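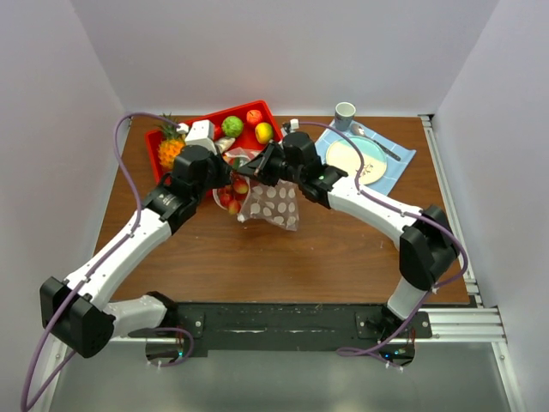 The Long Life of a Bread Bag

My grandmother kept her bread bags in a drawer beside the stove, smoothed flat and folded in thirds, and I grew up believing every family did the same. Years later I married into a household that threw them out with the crusts still inside, and I can tell you it took me some time to get over it!

Saving bags is an old habit, and it seems to be coming back. Noreen Tanoli has run the bakery on Rullano Street for 16 years, and this December she began knocking a little off the price for anyone who brings a clean bag from home. She expected a few of her older regulars to take her up on it. By the end of the first week she had sold 168 loaves that way, a good many of them to students from the apartments over on Butt Lane, who turned up with bags that had once held tortillas, apples, dog biscuits (well rinsed, she hopes) and in one case a pair of slippers.

"I had to buy a bigger notebook," she told me, and she showed me the old one, which was full of flour.

Her own method is simple. Turn the bag inside out, shake it over the sink, wash it in warm water with a drop of soap, and hang it over a wooden spoon stood up in a jar. Don't rush the drying, because a damp bag will spoil a good loaf by the next morning. Bags that have held raw meat go straight in the trash, and she's firm about that.

As for the loaf itself, she likes a bag for soft sandwich bread and plain paper for anything with a real crust. I brought home one of each, and we finished the crusty one before supper, standing up, with too much butter.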